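Where Does Snack Trash Go?
A Skollarley home page for young readers
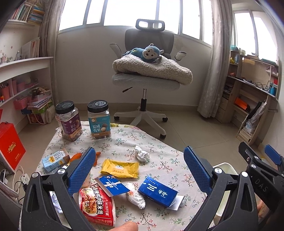
Why do we sort trash before throwing it out?
Different materials are made into new things in different ways. Glass is melted, paper is mixed with water, and metal is melted too. If they are all mashed together in one bag, it is hard to pull them apart again.

Snacks leave a lot behind. On this table there are two clear plastic jars with black lids, a light blue drink carton, a shiny yellow wrapper and a crumpled tissue. One jar has a cashew on its label and the other has macadamia nuts.

Jars
A clear plastic jar with a screw lid is worth keeping. Check inside first. If there are nuts left, put the lid back on and save them for later. When the jar is empty, wash it and let it dry. It can hold buttons, crayons or beads. If you don't need it, it can go in the recycling bin in many towns.

Cartons
A drink carton looks like paper, but it has very thin layers of plastic inside, and often metal too. The layers keep the drink from leaking out. Some towns take cartons and some don't. In Anddale they go in the blue bin, rinsed and pressed flat. Take the straw out first.

Wrappers
Shiny wrappers are made of thin films stuck together. The films keep air and water away from the food, so it stays crisp. They are very hard to pull apart, and most wrappers go in the regular trash.

Tissues
A used tissue goes in the trash. Its paper fibers are too short to make good new paper – and it may have germs on it. Wash your hands after you pick one up.

Cardboard
Flat cardboard is easy. Keep it clean and put it with the paper. Cardboard with grease on it goes in the trash.

Try it at home
Clear the table after a snack on Thursday. Make one pile to keep, one to recycle and one to throw away. Ask a grown-up which bins your town uses. Shake the crumbs off the tablecloth last, over the sink or outside.

Words to know
Fiber: a tiny thread. Paper is made of many fibers.
Film: a very thin sheet of plastic or metal.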